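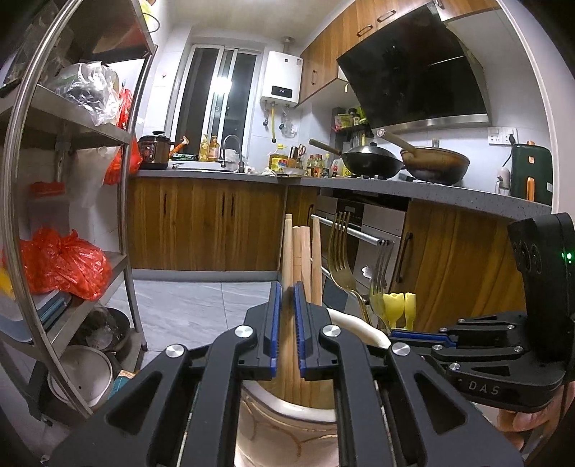

Larkport, June 1, 2018 — Hi, I'm Suha Nasrallah, and I have news I've been sitting on since February. The Crock Swap is coming back to Larkport this summer, it's getting a second stop in Sullon, and this time we're taking on the whole kitchen counter!

For anyone who missed the first round, the Crock Swap is simple. You bring the kitchen utensils you never touch, you put them on a long table, and you go home with ones you'll use. No money changes hands. We held it over one weekend in the old seed store on Hughes Street and 336 people came through the door, which was a lot more than the number of cups I'd put out for tea. Between them they left 354 utensils on the tables, and by closing we had a shoebox of leftovers (mostly melon ballers, sorry, melon baller people).

I started this because of my own counter. I love a pot of utensils by the stove. I like wooden chopsticks standing up where I can grab them, and I like a gold fork next to a silver one, because who decided forks have to match? A cream-colored crock with a bit of brown line work on it makes me happier than any drawer organizer I've ever bought. But a crock fills up. Mine had gotten so tight that pulling out one chopstick brought up a fork and a spatula with it, and I was still buying more.

So the new swap has a few changes. The biggest is the Crock Corner, where you can bring your utensil pot exactly as it is, tip it out on a tray and sort it with one of us. Odd chopsticks are very welcome. We had a whole tray of singles last time and people stood there for ages finding them partners — blunt ends with blunt ends, tapered with tapered, close enough on length. I paired up two for myself that I've used nearly every day.

We're also adding a shelf table. That's for the things that live on the rack beside the cabinets: the knotted-up plastic bags, the containers with no lids, the lids with no containers. Bring your bags of bags. Pescombe, the refill shop on the corner, will take clean carrier bags off your hands and give them out again to customers who forgot theirs.

The Larkport swap runs for 3 days at the seed store, and Sullon follows at the library annex the week after. Entry is free at both, and we have room for 300 people a day, so please sign up for a morning or afternoon slot at the seed store desk or the Sullon library. Wash everything before you bring it, please. Wrap knives in a dish towel and hand them to whoever is at the door. We can't take anything with a plug this year.

If you write for a paper or run a local page, come early and I'll show you around before the doors open. You can leave a message for me at the seed store desk, and I'll call back the same day unless I'm elbow deep in forks.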